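When a Robot Lets Go Too Soon

I love watching robots learn kitchen jobs. They look so sure of themselves! But last May our robot, Jedow, had a really bad day, and I want to tell you about it.

Jedow has two arms and lives inside a computer. It's a pretend kitchen -- a bit like a video game -- so we can make mistakes there without breaking real plates. The job was to pick up a cup and set it on a tray. Easy, right? Well, Jedow dropped the cup 7 times out of 8.

At first I blamed the gripper (that's the robot's hand). I made it squeeze harder, and guess what? The cup shot out sideways like a wet bar of soap!

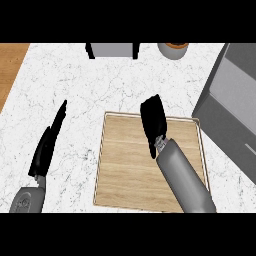 So what was wrong?

The trouble was in the timing. Jedow's program said "open the hand" a tiny bit too early, while the arm was still moving. Try it yourself with a rolled-up sock: swing your arm over a pillow and let go before you stop. Where does the sock land?

We added a rule. The arm has to stop and wait two seconds before the hand can open. It looks slow and kind of sleepy, but I like it.

What about real robots?

A real robot arm can be heavy and strong, so stay outside the lines on the floor and never reach in, even if it looks like it's resting. It might just be waiting its two seconds!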